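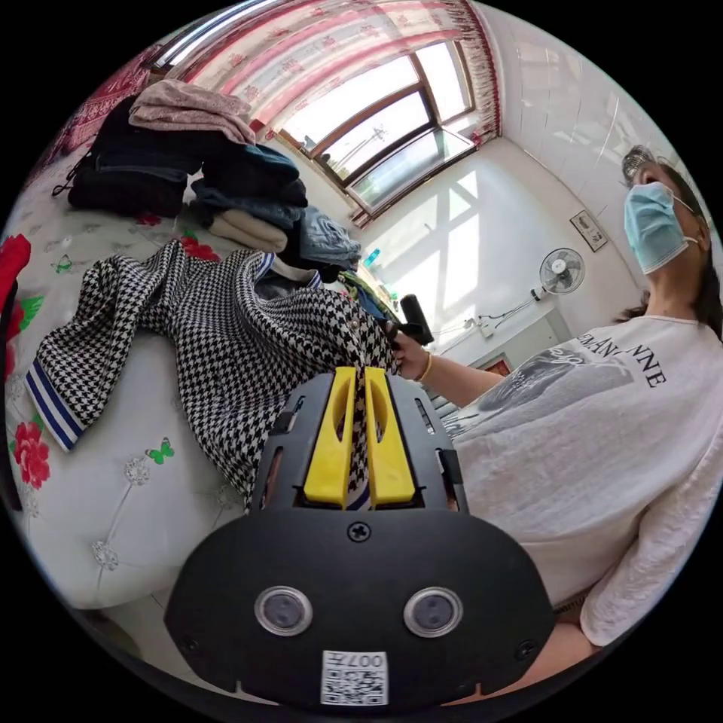
Work with us > Current openings > Bookings Coordinator

Category: Jobs – Guest Services

Bookings Coordinator, Golar Guesthouse, Flusden

Golar is an 18-room guesthouse near the ferry landing in Flusden. We are open all year and are looking for a full-time bookings coordinator to start in February.

You will answer phone and email requests, keep the room calendar up to date, take deposits, and send arrival notes to guests. We use Grinimus for reservations. If you have not worked with it before, we will train you in your first two weeks. You will also help at the front desk when a large group checks in, mostly walking clubs and wedding parties.

The job is 39 hours a week on a rotating schedule, including every other weekend. Early shifts start at 7 and late shifts finish at 9 in the evening. Staff get lunch on shift, four weeks of paid vacation, and a reduced rate at our sister house in Lagos.

You should have:
A year or more in a hotel, travel office, or similar job
Clear written English – Spanish or Portuguese is useful but not required
Some experience taking card payments
A way to get to Flusden before the first bus on early shifts

You will report to Kalliopi Zacharopoulos, the house manager, and share an office with the housekeeping lead. The office is up one flight of stairs. There is no elevator.

To apply, send a resume and a short letter to Purificación Bermúdez at the front desk, by mail or in person. Tell us when you could start and which weekends you already have plans for. Applications close on 18/10/2025. Interviews are held at the house and take an hour, with a short practice exercise on the phone. We reply to everyone who applies.

© Golar Guesthouse, Flusden | Contact | Back to top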